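Gavness Studio Rental, Unit 2
End-of-stay room inspection: checklist with comments

Date: Dec 31, 2024
Inspected by: Fernanda Marinho
Second check: Severyn Kostiuk
Form 283, revised in May

Marks used: OK = no action. FIX = needs work before the next booking. NOTE = no work needed, comment only.

1. Entry and walkways

1.1 Door opens fully and closes on its own. OK
1.2 Door mat lies flat. FIX. One corner curls up and can catch a shoe. Replace it or tape it down on both sides.
1.3 Path from door to window is clear. OK
1.4 Emergency exit sheet posted at eye level. FIX. Sheet is there, but it is the old one with the previous phone number. A-yeong Ha has the new copy.

2. Electrical

2.1 Outlets and cover plates. OK. The plate beside the radiator was cracked at the last inspection and has been replaced.
2.2 Extension cords. NOTE. One cord in use, in good condition. It should go back in the closet when guests leave.
2.3 Space heater. OK. Tip-over switch tested twice and shut off both times. Keep it 3 feet from bedding, curtains and table covers.
2.4 Ceiling light. OK

3. Smoke alarm and extinguisher

3.1 Smoke alarm test button. OK. Loud enough to hear from the stairs.
3.2 Extinguisher gauge in the green. OK
3.3 Extinguisher bracket. FIX. Lower screw is loose in the wall. It needs an anchor, a longer screw will not hold in that plaster.

4. Table and trash

4.1 Table is steady. OK. Pressed on all corners, no rocking.
4.2 Table cover does not reach the floor or block the walkway. NOTE. Acceptable where it is now. If the table gets moved, check the drop on the walkway side again.
4.3 Table surface cleared of guest items. FIX. Small things still on top near the far edge. Bag them, label the bag with the unit number and take it to the office.
4.4 Trash bin is a plain open bin, not overfilled, and away from the heater. OK. Crumpled tissue or plastic goes in here, and so do worn-out cleaning cloths, provided they have only been used with water or dish soap. Cloths with floor oil or solvent on them go in the lidded metal can in the hallway.

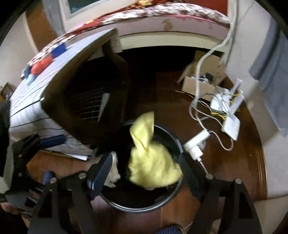
Item 4.4. Yellow cloth-like item over the round black bin, with crumpled off-white waste inside. Covered table at left.

4.5 Bin rim has no sharp or bent spots. OK. Run a gloved hand along it each time.
4.6 Bin emptied and wiped out before the next booking. FIX. To be done with the final clean. Guests in May complained about the smell from this unit, so please wash the inside too.

5. Windows and heat

5.1 Window locks. OK on both windows. The left one is stiff.
5.2 Radiator valve. NOTE. Turns, but takes some force. Abdelghani Zerouali looked at it and says it can wait until the heat is off for the season.
5.3 Curtain clear of radiator. OK

6. Closet and supplies

6.1 Cleaning products in original containers, caps on. OK
6.2 Nothing stored above shoulder height that weighs more than a few pounds. FIX. The box of spare tiles is back on the top shelf. It belongs on the floor. Second time this has been written up.
6.3 First aid kit complete. FIX. Out of small bandages and gloves. Ilham El Ouafi is ordering for all units this week, so add it to that list.

Open items carried over

Mat (1.2), exit sheet (1.4), extinguisher bracket (3.3), table surface (4.3), bin (4.6), tile box (6.2), first aid kit (6.3). The bracket comes first. No keys are to be handed out for this unit until 3.3 is signed.

Sign each line when the work is done and leave the form in the tray by the office door.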